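Speaker notes: Jirside two-arm kit, food service session
Nesrin Başaran, slot of 20 minutes with questions at the end

**Open**

- Say who I am and that I reviewed the kit for Cirkach, who run small canteens. I don't sell it.
- Jirside is offered as a package: two arms, two grippers, wrist and head cameras, and setup support from Sistumico.
- The task we asked for was steamed buns. Lid off, bun out, bun on the plate.
- Leave the pictures up while I talk through the next part.

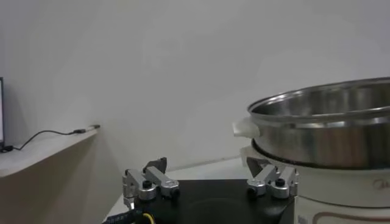
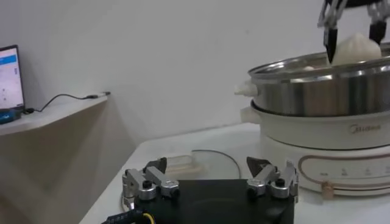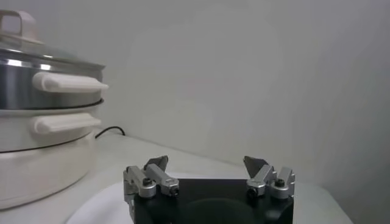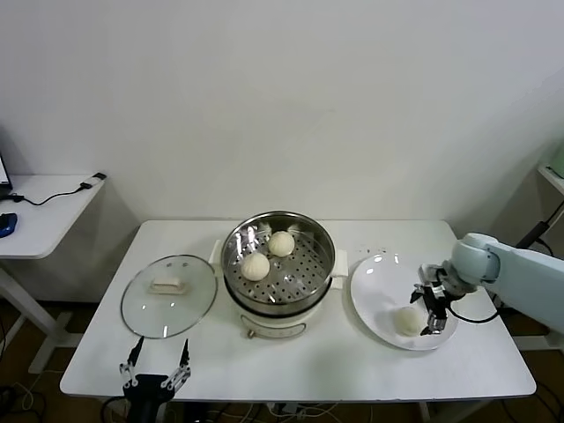
*Bun station with the electric steamer. First three: wrist cameras. Last: head camera.*

**The station**

- White table, plain wall. The steamer is a normal household type with a steel pot on a white base. Nothing on it was modified for the kit.
- Second picture: one gripper at a bun in the steamer, the other open, glass lid flat on the table.
- Third picture: lid on. Point out the handle on top, a loop shape. Handles matter more than people expect when they pick cookware for this.
- Last picture: bun on the plate, two more in the steamer. Plate goes to the right, lid to the left. Keep that layout if you try this at home base.

**What you get**

- Both arms and grippers, cameras, one control box, the Işık software with a license for 5 users.
- Setup takes 7 hours on site. Sistumico quotes one working day.
- Lesson library has 34 ready tasks. Bun serving is one of them, but we still had to record our own runs for this steamer.

**Results**

- We logged 576 runs in April. Go to the chart, give it a minute.
- Most of the failed runs were at the lid. Picking up buns was the better half.
- Shiny steel was a problem for the cameras under the ceiling light. Moving the light helped. Skip this if short on time.
- Soft buns: grip force has to be set low. The default is too high and leaves marks. Setting is under Tools, second tab.

**What I would ask the vendor**

- Which parts that touch food can be washed, and how? The manual has half a page on it.
- Price of replacement fingertips. We had to ask twice.
- Who answers the phone after the first year?
- Cable routing. The cables under our table were a tangle and the guide doesn't cover it.

**Recommendation**

- Fine for a test kitchen or a training site. I would not put it on a lunch line yet.
- Rent first. Sistumico does a three-month rental and takes the kit back if you stop.
- If you buy, buy the spare gripper at the same time.

**Questions**

- Likely one: can it do dumplings? We didn't test them.
- Likely two: speed. A person is faster. Show the chart again if they push on it.
- Run sheets are in the shared folder, ask me for the link.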